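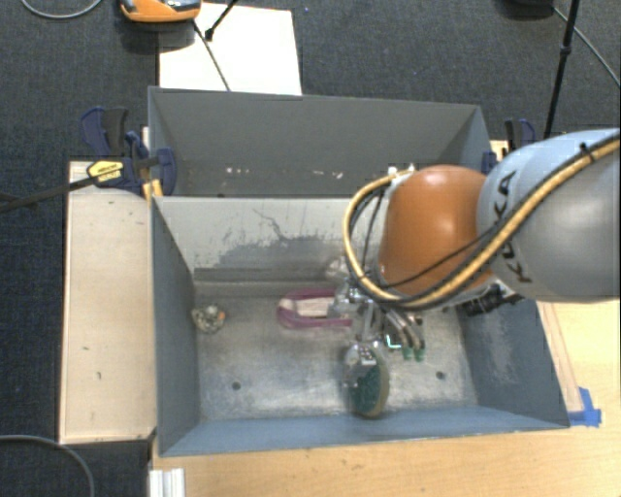

Search the notebook
Enter keywords
Go

Print this entry | E-mail this entry

Saturday, bench by the window

Glue day again! I told Anathi Moodley I'd write this one up properly, because last time she asked me what ratio I'd used on the good batch and I had to dig through three paper towels with pencil on them.

So, hide glue. The question I'm chasing is still the same one: why do the rubbed joints on the Blackwood chairs keep letting go at the back rail when the front ones are fine? Same glue, same pot, same afternoon. I've been blaming the glue since May and I'm starting to think I owe it an apology.

Soaked the granules overnight in cold water (100 grams glue, a bit under twice that in water by weight, and yes I weighed it this time). By morning they'd swollen up nicely, no dry bits at the bottom. Warmed it slowly in the double boiler. The thermometer from the Senton kit reads 2 degrees high against the glass one, so I've put masking tape on it saying so. Please don't peel the tape off, whoever keeps peeling the tape off.

First try was too thick. It came off the brush in a rope and skinned over before I could get the second piece down. Added warm water a spoonful at a time until it ran off in a steady stream and then broke into drops, like thin maple syrup. Much happier with that.

Test pieces: 19 little offcuts of beech, all end-matched from the same board, planed this morning so the surfaces were fresh. I did half of them the way I always do, straight from the shelf, and the others I warmed with the heat gun first until they felt like a coffee mug you can just comfortably hold. Should have made it an even number, I know. The odd one went in the cold pile.

Open time is where it gets interesting. On the cold wood I had maybe enough time to rub the joint three or four strokes and then it grabbed. On the warm wood I could slide it around, fuss with it, line up the edge, change my mind — it was a completely different job. And the squeeze-out on the warm ones was thin and even all the way along, while the cold ones had these fat jelly beads at one end and next to nothing at the other.

Which brings me back to the chairs. I always glue the front of the frame first, right next to the pot. Then I walk around, fiddle with the clamps, answer somebody's question about the bandsaw, and only then do the back rail. So the back rail is getting glue that's half gelled on wood that's been sitting by the door. I feel a little silly.

Haven't broken anything yet. They need to sit till next week at least, and I'd like to do it in the vise with the Grindwood chisel across the joint so it's the same for every piece. Cold pile is marked C in pencil, warm pile W, both on the shelf over the sink. If the humidity jumps like it did last month, all bets are off.

Other stuff while I remember it:

Leftover glue went in the fridge in the jam jar with the blue lid. It's good for a week or so, then it starts to smell like a wet dog and I don't trust it. Toss it if I forget.

The brush with the metal ferrule is leaving black marks on oak. Fine for beech, but use the string-bound one for anything with tannin in it.

Tried 10 drops of the Forus liquid additive in a small cup to stretch the open time. It worked, sort of, but the squeeze-out was still rubbery hours later and I don't love that for a chair somebody's going to lean back in. Warm wood seems like the better road.

Anathi, can you bring your moisture meter next time? Mine wants a battery and I keep buying the wrong one.

Recent entries
Back rail, third failure
Sharpening the scraper plane (again)
Notes on the beech delivery
Shellac flakes: how old is too old?
Taking apart the rocker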